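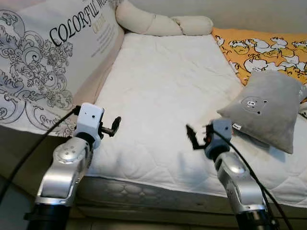
The night the left arm let go

I have been promising a post about the bed rig for ages, and of course the thing that finally got me to sit down and write it is the thing going wrong. So this is a fault story, and I had a great time with it once my heart rate came down.

Quick catch-up if you're new. I have 2 arms on a stand, and the goal is for them to tidy a bed. Pillow to the head end, blanket pulled straight, and one day (one day!) a fitted sheet. The control software is my own pile of scripts and I call the whole thing Moya. The motor drivers are Tirkier boards, which I like a lot, and the power supply is a Jenari that came out of an older project and has never given me a minute of trouble. Hold that thought.

The task that evening was the dull one I use for long runs. Both grippers go out over the mattress, meet near the middle, pinch, lift a little, set down, come back. I'd set it up for 800 cycles and was sitting next to it with my dinner on my knees and the stop button on the armrest. I always sit with it. Please always sit with yours!

At cycle 312 the left arm just went soft. No bang, no error beep, it simply stopped holding itself up and dropped onto the mattress from wherever it was in the lift. The right arm had no idea anything had happened and kept going, straight toward the spot where its partner was now lying. I hit the button and it stopped with the fingers a hand's width apart. My fork was on the floor. I'm still a bit amazed at how fast I moved.

First check was the damage, and there was none that I could find. A mattress is a lovely thing to fall on. If I'd been running the same test over a table I'd be shopping for fingers right now.

Then the fun part, which took me the better part of two evenings. The log said the left driver chain had reset. All of it, every joint at once, and come back up with torque off, which is what those boards are set to do on a fresh start. So something had cut the power for a moment. I blamed the supply and swapped in a bench unit, ran it again, and it dropped at almost the same place in the motion. Sorry, Jenari, you were innocent.

What cracked it was slowing everything down and wiggling the cable by hand while the arm held still. (Pad under the arm, my other hand well clear of the joints.) Near the wrist it did nothing. Further down, where the cable bends around on its way back to the base, I got a reset on the third wiggle. I pulled the connector and one of the crimps on the power pin came off in my fingers. It had been hanging on by a few strands. Every time the arm reached forward the slack ran out, the cable tugged, and the pin moved a hair. Do that enough times and there's your fault.

I made that crimp. I remember making it, too, late at night with the wrong pliers, telling myself it was temporary. Well!

So the cable was an easy fix: new pin, proper crimp tool, a clamp so that the pull goes into the bracket and the connector just sits there, and a longer loop so the arm can reach all the way out without running short. I did the right arm the same way while I was at it.

The bit that bothers me more is what the good arm did. One arm fell and the other carried on as if it was still working with a friend. That was my code. Each arm had its own loop and its own fault flag, and neither one ever looked at the other's. Now they do. Each loop sends a heartbeat, and if one misses it, both arms hold where they are and wait for me. I tested it by pulling the left plug on purpose, over the pad, and the gap between the plug coming out and the right arm stopping was 47 milliseconds. I did a small dance.

I also changed the restart. The drivers still wake up with torque off, and I'm keeping that, but Moya won't send a single move command until I've pressed a key. Before, it would have tried to pick up the cycle where it left off, from a pose the arm was no longer in. I get a cold feeling thinking about that one.

Still to do: brakes on the shoulder joints. Right now if the power goes, gravity wins, and a heartbeat can't help with that. A reader pointed me to the Virkum add-on brakes a while back and I've got the drawings open in another tab. They're heavier than I'd like and I may need a stiffer stand. If you've fitted them to arms this size, please tell me how you routed the wires, I'd love to see it.

The 800 cycle run went again in July, start to finish, with the new cables. I ate with a spoon.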